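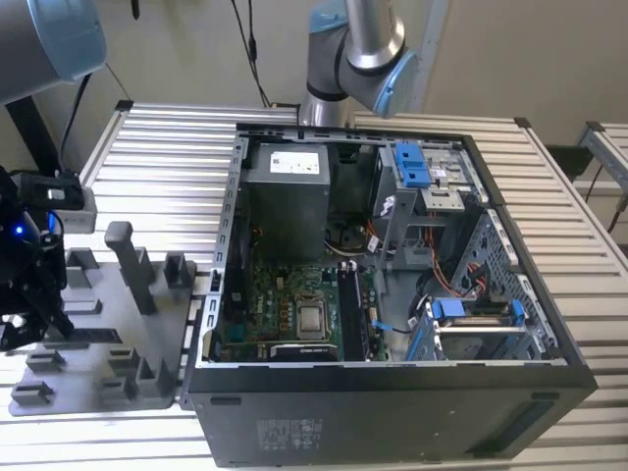 Skunura is a set of teleoperated demonstrations of desktop computer disassembly and part placement, recorded for imitation learning at the Ukville bench. Each episode covers one subtask, performed by an operator driving the arms remotely from a pair of leader arms. The chassis is on its side with the side panel off, and the grey fixture plate sits to the left of it. Fixture and chassis positions are not fixed between sessions, so policies that memorise absolute coordinates will do poorly on the held-out split.

Maintainer: Mathias Imhof. Current release: May.

## Contents

| Item | Value |
|---|---|
| Episodes | 407 |
| Held-out episodes | 64 |
| Arms | 2 |
| View types | fixed workspace, wrist |
| Control | remote, leader/follower |
| Labels | subtask, outcome, operator notes |

The held-out episodes are included in the total. They were chosen by session, so no session appears in both splits. Do not reshuffle them if you intend to compare against the Grollow baselines.

## Directory layout

```
skunura/
 train/
 <episode>/
 fixed/
 wrist/
 joints.csv
 leader.csv
 meta.json
 heldout/
 <episode>/
 ...
 tools/
 replay.py
 check_sync.py
 splits.json
```

`joints.csv` holds measured follower positions. `leader.csv` holds the commanded positions from the leader arms before filtering. Train on the first if you want what the arm did, and on the second if you want what the operator asked for. The two differ most during contact, where the follower lags.

## Recording procedure

1. Place the chassis and the fixture plate on the bench.
2. Run `check_sync.py` and confirm that every stream reports.
3. Move both follower arms to the ready pose.
4. Read the subtask prompt aloud, then start recording.
5. Perform the subtask once. Regrasps are allowed and are kept.
6. Return to the ready pose and stop recording.
7. Enter the outcome and any notes before resetting the bench.

Operators were told to approach from above wherever the part allowed it, and to pause briefly before closing the fingers. The pause is labelled `pre_grasp` in the metadata. It is a useful place to cut an episode if you only need the approach. 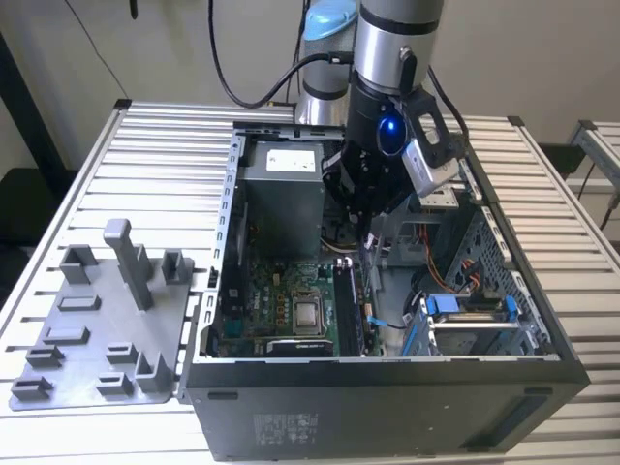 *Fixed view. Gripper above the open chassis, near the power supply and motherboard.*

## Subtasks

- `mem_reach`: move to a memory slot and hold.
- `mem_pull`: open the latches and remove a module.
- `drive_release`: work the drive latch.
- `cable_unplug`: disconnect the named cable at the board end.
- `place_fixture`: put a held part into the named holder.

Processor removal is not a subtask. The processor stays in its socket in every episode, and contact with it ends the episode with outcome `abort_contact`. These episodes are kept in the release and can be filtered out by outcome.

`cable_unplug` is the least consistent subtask. Operators disagree on how much slack to take up before pulling, and the prompt does not say. We plan to split it into two prompts once the Tang recordings are merged.

## Views

The fixed view gives the whole chassis and the fixture plate, and is the better choice for locating parts. It is weak for fine alignment because the gripper can hide the point of contact. The wrist view resolves individual connectors on the board but loses the surroundings, and the fingers cover a good deal of it.

Streams are stored at their native rate and are not resampled. Use the timestamps in `meta.json` to align them. Frame indices do not correspond between streams.

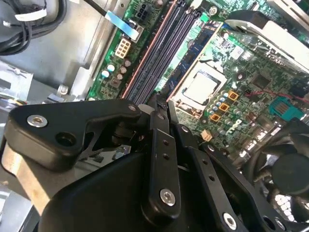 *Wrist view. Processor socket and memory slots, with gripper fingers in the foreground.*

## Outcome labels

`success`, `partial`, `fail` and `abort_contact` are set by the operator at the end of the episode. `partial` means the part moved but did not reach its end state. A second person reviewed every held-out label. Training labels were reviewed only when the notes field was filled in, so expect some noise.

## Known issues

- Finger position is reported as a normalised value. Zero is fully closed, but the open limit shifted after the fingers were refitted. The `grip_cal` field in `meta.json` gives the limit to use.
- Colour balance varies between views. No correction has been applied.
- Bare metal surfaces can produce highlights in the wrist view. Aggressive brightness augmentation makes this worse.
- Some notes use local shorthand. "HS" is heat spreader, "FP" is fixture plate.
- No force or torque data was recorded.

## Replaying an episode

```
python tools/replay.py --split train --episode <episode> --source joints
```

Replay in simulation first. The script does not check for collisions and does not know where the chassis is. On hardware, keep the speed scale at its default and have a hand on the stop button.

## Intended use

Behaviour cloning, subtask segmentation and view selection work on rigid parts and short cables. The set is too narrow to support claims about disassembly in general, and it should not be used to validate safety behaviour near people.

## Changes in this release

- Added the reviewed held-out labels.
- Renamed `ram_*` subtasks to `mem_*`. Old names still resolve in `replay.py`.
- Removed duplicated rows from `leader.csv` where the logger had restarted.
- Moved operator notes from a separate text file into `meta.json`.

Report bad labels to Mathias Imhof with the episode name and the timestamp of the disputed frame.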